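Automation Planning and Procurement
Handout 6: Costing a bin-picking cell
Instructor: Paraskevi Chatzigeorgiou

Read before the September workshop. Bring a calculator and the blank cost sheet from Handout 5.

6.1 What is being bought

A bin-picking cell is usually quoted as a robot and a price. The quote leaves out most of what the buyer will pay for. For planning purposes, divide the cell into five budget lines:

Line A. Arm and controller
Line B. Gripper, fingers, and spare tips
Line C. Bins, table, and mounting
Line D. Sensing and computing
Line E. Installation, safety, and training

Lines A and D are bought from a catalog. Lines B and C are partly built in-house and are where student budgets go wrong. Line E is mostly labor and should be entered in hours first, then converted to money.

6.2 The running case

The Jernelham plant sorts cut parts into trays for assembly. It wants one trial cell before it commits to a second. Two integrators have replied to the request for quotation, Karamanlidis and Stulby. Karamanlidis quotes a complete cell at a fixed price. Stulby quotes the arm and controller only and leaves the gripper and bins to the buyer. The two numbers can't be compared until the missing lines have been added to the Stulby quote.

Trial batch: 500 picks per part type. A part type passes if no more than 26 picks in the batch need a person to step in. Record each intervention with its cause (missed grasp, dropped part, part against wall, collision stop). The causes decide which budget line gets the next money.

6.3 Bins and work surface

Bins are cheap and are therefore specified last, which is a mistake. Wall height and wall angle limit how the gripper can approach. A part lying along a wall needs a thin finger on that side or a bin with more clearance. Fix the bin first, then ask for gripper quotes against that bin.

Holding the bin in place is a separate item. Bar clamps are acceptable in a trial and can be moved in minutes. For production, budget for locating pins or a fixture plate. Bins that shift during a run will produce grasp errors that look like sensing errors, and the money then goes to Line D for no benefit. 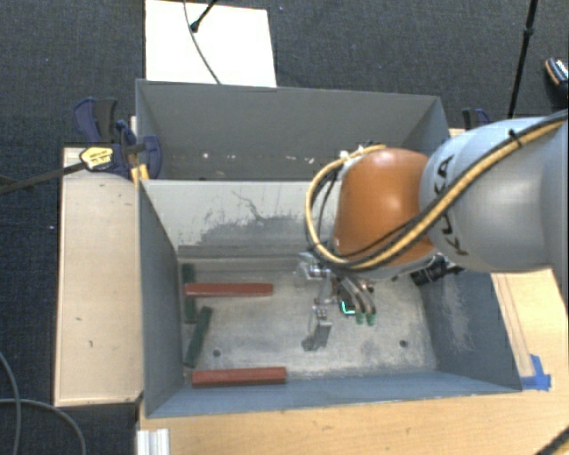 Should the gripper be ordered at the same time as the arm?

Order the arm first, and order the gripper once the bin and the part list are fixed. The arm has the longer delivery time in both quotes, so the overall schedule doesn't suffer. Reserve the Line B money at the start so that it isn't spent elsewhere.

6.4 Hoses, cables, and wear items

Anything that runs along a moving arm will bend many times per shift. Hoses, cables, and ties belong in the maintenance budget, with one full spare set bought at the start. Finger tips are also wear items. Jernelham allows $200 per quarter for tips and ties together. Enter this as an annual cost and keep it out of the purchase price.

6.5 Entering Line E

Estimate hours for each of the following and multiply by the plant labor rate:

Unpacking and mounting
Wiring and hose routing
Risk assessment and guarding layout
Calibration
Operator training, two shifts
Rework after the trial

Students often enter zero for the last item. Use at least a quarter of the calibration hours.

6.6 Contingency

Hold contingency by line. A single percentage on the total hides where the risk is. Suggested values for a first cell: 5 percent on A, 30 percent on B, 15 percent on C, 20 percent on D, 25 percent on E. Change them if you have data and state the source.

Exercise 6

Complete the cost sheet for both quotes. For Stulby, price Lines B through E yourself from the catalog pages in the course folder. Add three years of wear items to each. State which quote you would accept for one cell, then repeat the calculation for two cells, with the gripper design cost counted once.

Hand in the cost sheet and one page of notes. Show units on every line.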